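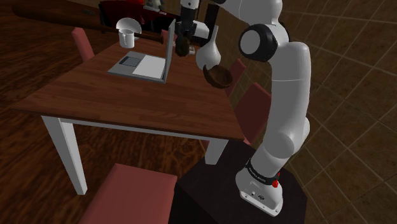
Section 2. House rules for tabletop work

Welcome to the best part of the Wetimel guide! Your arm is mounted, your Nonell controller is talking to it, and you are probably itching to run something. Please read this section first. Good habits learned on day one stay with you, and they make every later session smoother and a lot more fun.

Before you start

1. Load the dining room layout from the Zasireo library and wait for the table and chairs to settle.
2. Check the path of the elbow as well as the gripper. New users watch the fingertips and forget that the elbow swings wide (we all did it once).
3. Set the seed to 1024. Everyone on the team uses the same one, so a run you love can be repeated by somebody else.
4. Open the log and type your name, the layout and the task.

Note: Treat a simulated run with the same care as one on hardware. A rule you skip on screen is a rule you will skip in the lab.

Running a task

5. Move to the ready pose with the gripper over the table, fingers down.
6. Start at the slow speed setting. Run the whole task through at that speed before you raise it.
7. Keep an eye on the chairs. Their backs rise above the tabletop, and a low sideways move can catch one.
8. If anything touches that shouldn't, stop the run and save the log before you reset. Those logs are gold!

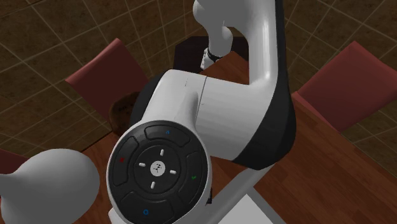

Figure 2. Arm over the dining table, with the round control pad on the joint cap.

CAUTION: Never edit a pose while a run is active. Stop, edit, then start again from the ready pose.

CAUTION: Do not turn off collision checking to get past a stubborn step. Move the pose instead.

After the run

9. Return the arm to the ready pose and close the log.
10. Write one line on what you would change next time. Chiyo Kudo reads all of them, and plenty of the tips in this guide started out that way.

Note: Layouts made before build 232 use the old joint limits. Open them in the Oda converter and save a new copy before running them.

Questions about these rules go to Kenta Fukuda. Last revised 4th February.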